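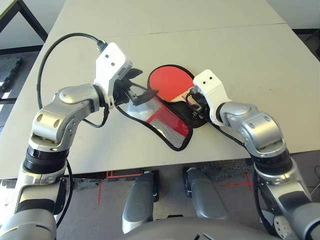

Table tennis has been part of the spring open weekend at Pelupessy Hall ever since we moved in, and every year I promise myself I'll put up a proper page about the gear instead of answering the same emails one by one until November. So here we are, finally, with the kettle on and the notes spread out. People write to ask about nets and lights and shoes, but what they ask about most (and I mean most, by a mile!) is how to look after a paddle. The short version is that a paddle wants a case. Red rubber like that on the blade, with its thin black rim, picks up every bit of dust and hair in a room if you leave it lying around, and a black zippered case is a small thing to spend money on when you think what a good sheet of rubber costs. Open the case out on a big table when you get the paddle in or out, hold the paddle by its wooden handle, and keep your fingertips off the red as much as you can.

I should say that I learned all of this the slow way. My first good paddle lived at the bottom of a gym bag with a pair of sneakers and a half-eaten granola bar for most of a winter, and by the time I took it out for a match at the Cistine Street gym the rubber was about as grippy as a dinner plate. I lost two games before I'd warmed up, and I've been a little bit fussy about cases ever since.

## A few notes to go with it

**Cleaning.** A damp sponge, plain water, one direction, then let it air dry before the zipper goes anywhere near it. If you play several times a week, do it every time. If you only come out for the open weekend, well, do it then!

**Heat.** Please don't leave your paddle in the car, even zipped up. The parking lot at Trisadham gets warm early in the season, and the glue under the rubber doesn't like it one bit.

**Edges.** Most dings happen when somebody leans down for a low ball and clips the table. A strip of edge tape helps, and we keep a roll in the top drawer at the front desk, next to the spare balls. Help yourself, and put the scissors back where you found them.

**Lost and found.** Every year a few paddles get left behind, and without a name they're very hard to match up with their people. Write your name inside the case, or on a bit of tape on the handle. Pencil rubs off, so use a marker.

The loaner paddles are on the shelf by the side door and they're free to use all afternoon. If you'd like one for the whole week, sign the Vesevance notebook beside them and bring it back when you're done, cleaned and zipped up if you can manage it.

Page last updated Mar 20, 2023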